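Towels: what they are made of, how they wear, and how to fold them
Speaker notes - Illville Household Circle, 14 November 2018
Talk runs to the tea break, questions after

Opening

Good evening, everybody, and thank you for coming out in the rain. Give people a minute to settle and pass the samples bag down the left side first, as the right side always gets it last and then has no time with it.

I want to start with a confession, which is that I have been fussing over towels for most of my grown life and I still own some terrible ones. When I moved to Vevville I packed 11 bath towels into one trunk, and when I opened it at the other end I found I only liked two of them. The rest were either too thin to dry a teacup or so thick they took until supper the next day to dry on the line. So tonight is partly about choosing, partly about washing, and a good deal about folding, and I hope you'll stop me when I go on too long.

Ask: who here still has a towel that was a wedding present? (Wait for hands. There are always more than you think.)

The loops

Terry cloth is a woven cloth with an extra set of threads left slack so that they stand up as loops. The loops do the drinking. More loop means more surface, and more surface means more water, and that's most of what you are paying for when you buy a dear towel. Have people rub the white sample between finger and thumb, then the blue one. The blue one has been through my machine for seven years and you can feel that the loops have gone flat and a bit crisp.

Many towels have ribs or bands woven into them as well as plain loop. I'm fond of these. A ribbed towel is easier to grip with wet hands, and it dries a little faster on the rail, and it gives you a line to follow when you fold, which we'll come to.

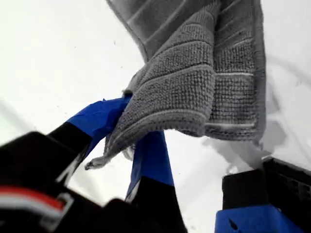

The bands also tell you which way the cloth is going, and this matters more than it sounds. If you pick a towel up out of the basket by any old corner, you'll have it twisted before it reaches the table. Find a hem, follow it along to the corner with your fingers, and then go looking for the next corner. My mother did this without looking, talking to us over her shoulder the whole time, and I can still only do it if I concentrate.

Washing, quickly

Don't linger here, there is a handout. The main points to say out loud:

Wash new towels once before using them, on their own. Lint goes everywhere otherwise - I once ruined a good navy skirt that way and wore it for gardening ever after.

Go easy on fabric softener. It coats the loops, and a coated loop won't take up water. A little white vinegar in the rinse now and then does me very well.

Shake each one hard before hanging. Two good snaps. The loops stand up again and you'll get a softer towel for no money at all.

The Hoekstra sisters' old pamphlet (I have it with me, please handle it gently) tells you to iron your towels. I don't, and I'd be surprised if many of you do, but it makes lovely reading, especially the page on guest rooms.

Folding

Now for the part I really came to talk about. Clear the front table and get the big towel out. Do it slowly and do it twice, once facing them and once from the side.

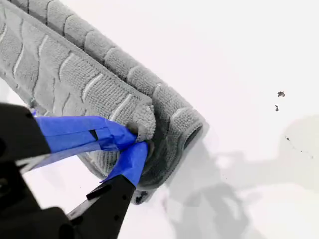
A thick towel doesn't want to lie flat on itself, and it's no use pretending it's a bed sheet. Every fold in terry has a bit of spring in it. Look at how the outer layer rounds over into a fat roll, with a dark hollow at the end where the cloth curls in. You will get that at every turn, and if you fold again straight on top of it, the whole pile leans. So press the fold with the side of your hand, starting at the closed edge and pushing the air toward the open one, and only then make the next fold. Fold in thirds lengthwise, then in half, then in half again, with the closed edge facing out on the shelf. My linen closet takes 8 this way and the door still shuts.

If someone asks about rolling: yes, by all means, it's handsome in a basket and very good in a small bathroom. I find rolls get pulled apart by children, but that's a matter of your own household.

Retiring a towel

When the edges start to fray, trim the loose threads with scissors and never pull, or you'll draw a whole row of loops out after them. A zigzag stitch along the hem will give it another few years. After that, cut it up for floor cloths, or take it along to the animal shelter at Kekmont, where they're glad of old towels all winter and gladdest in December.

Before the break

Remind them the samples need to come back to the bag. Handouts are by the door. Next month is table linen, and please bring along any napkins with stains you've given up on, the worse the better!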